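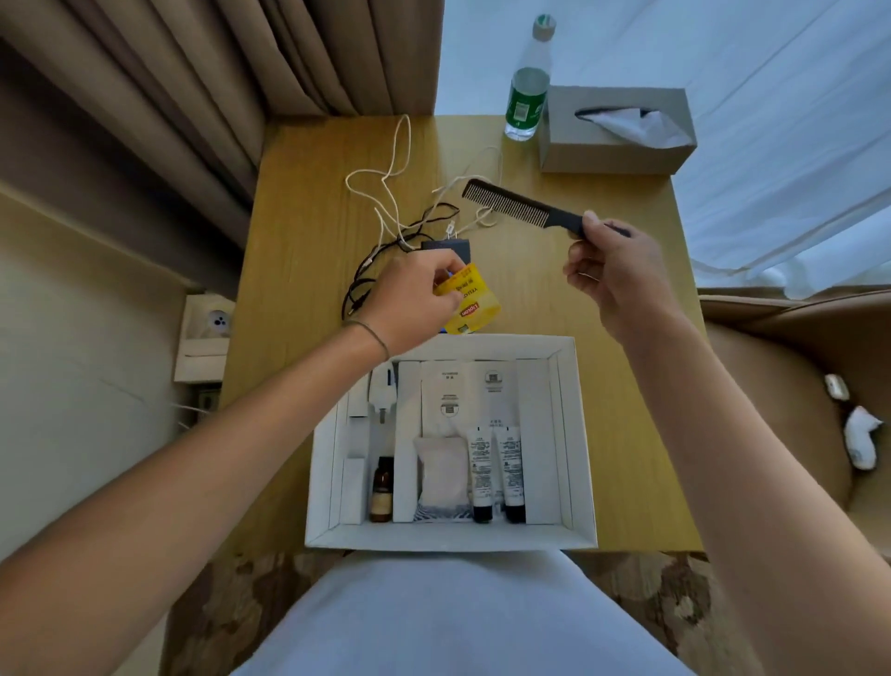

Rent escrow

Rent escrow is an arrangement in which a tenant pays rent into an account held by a court, a city office or another neutral party instead of paying the landlord. It is mostly used when a rental unit has serious defects that the landlord has been told about and has not repaired. The money stays in the account until the repairs are made or the dispute is decided.

This site uses cookies to remember your settings. Accept | Manage preferences

Rent escrow differs from rent withholding, in which the tenant simply keeps the money. A tenant who withholds rent may be taken to court for nonpayment and has to raise the condition of the unit as a defense. A tenant who pays into escrow has a record showing that the full rent was paid on time. Some places allow both, some allow only one, and some allow neither.

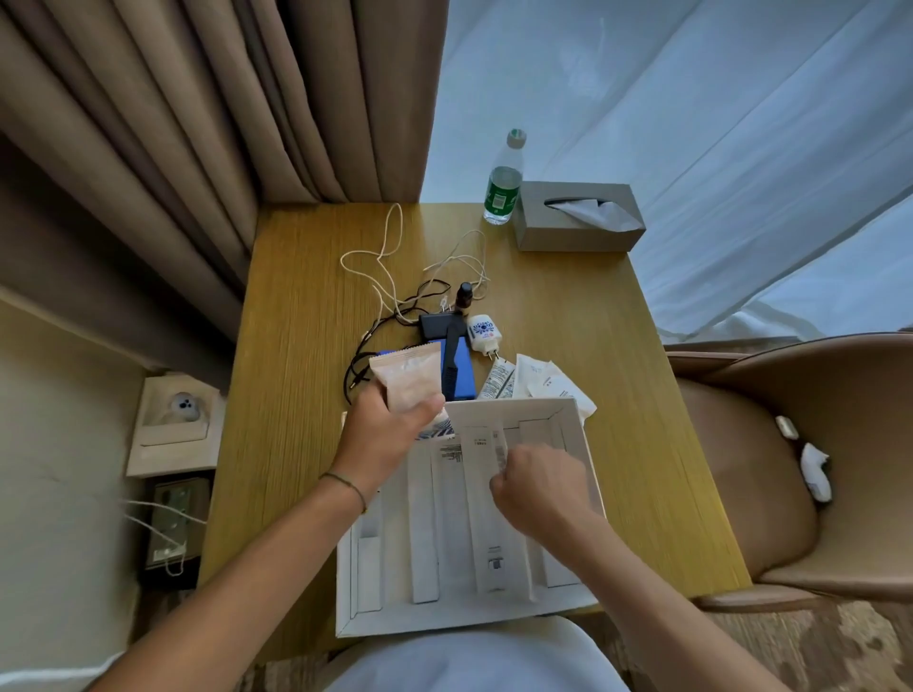 Reading time: 2 minutes

Conditions for use

The rules vary from place to place, but most escrow programs cover the same kinds of defects: no heat or running water, unsafe wiring, sewage leaks, rodent infestation, lead paint hazards, and doors that do not lock. Worn carpet, faded paint and other cosmetic problems do not usually qualify. Damage caused by the tenant or the tenant's guests is excluded.

The tenant must normally give the landlord written notice and allow a reasonable time for repair. In the city of Stornen the repair period is 60 days for most violations and two days for a loss of heat between October and April. The tenant must also be current on rent when the account is opened. Tenants who owe back rent can still report the violation to the building inspector, but cannot use the escrow account until the debt is paid or a payment plan is signed.

Procedure

A case generally begins with an inspection. If the inspector finds a violation, the tenant files a petition with the clerk and deposits the first month's rent. The landlord is served with a copy and may ask for a hearing. Rent goes on being deposited each month on its regular due date -- a late deposit can lead to dismissal.

After a hearing, the court or hearing officer may order one or more of the following:

release of the money to the landlord once the work has passed inspection;
release of part of the money to a contractor to do the work;
return of part of the money to the tenant as a reduction in rent;
dismissal of the petition and release of the full balance to the landlord.

Bonness County also lets the hearing officer use escrowed rent to pay an overdue water or gas bill where service to the building is about to be shut off. The landlord must be notified first. 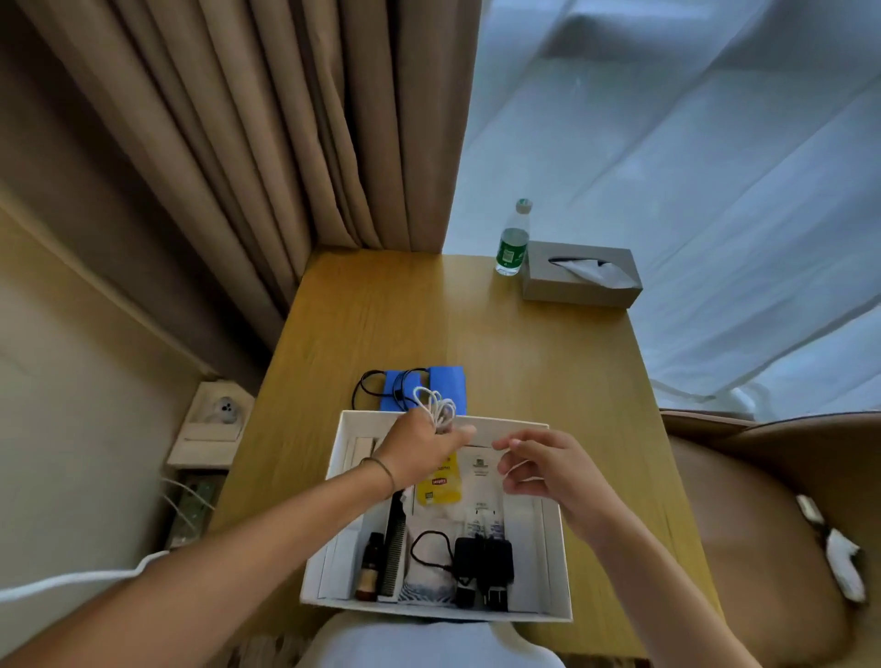
By the Ununberg Housing Reference staff
Last revised 2023-03-31

Building-wide escrow

In some cities an entire building can be placed in escrow. Stornen adopted this form of the program after a dispute at the Crabtree Apartments, an 80-unit complex where tenants had filed separate petitions over the same boiler. The city council found that hearing the cases one at a time led to conflicting orders. Under the amended ordinance, tenants in at least eight units may file a single petition when the violation affects a shared system or a common area. Smaller buildings are handled unit by unit.

Once a building is accepted, the housing department notifies every household. Participation is voluntary, and tenants who prefer to pay the landlord directly may continue to do so.

Retaliation

Escrow laws are usually paired with a ban on retaliation. A landlord may not raise the rent, cut services or refuse to renew a lease because a tenant has opened an account. The length of the protection differs, and in Bonness County it lasts until the case is closed. Evictions for unrelated reasons, such as property damage, are still permitted.

Criticism

Landlord associations argue that escrow cuts off the income needed to pay for repairs, particularly for owners of small buildings with a mortgage. Tenant groups object to the requirement that rent be fully paid up, which they say shuts out households that have already spent money on space heaters or motel rooms. Legal aid offices have also pointed to slow inspections. In Stornen, petitions filed in January tend to wait longest, as heating complaints take up most of the inspectors' time.

See also: Constructive eviction; Housing court; Repair and deduct; Warranty of habitability

Ununberg Housing Reference | Contact the editors | Copyright notice | Back to top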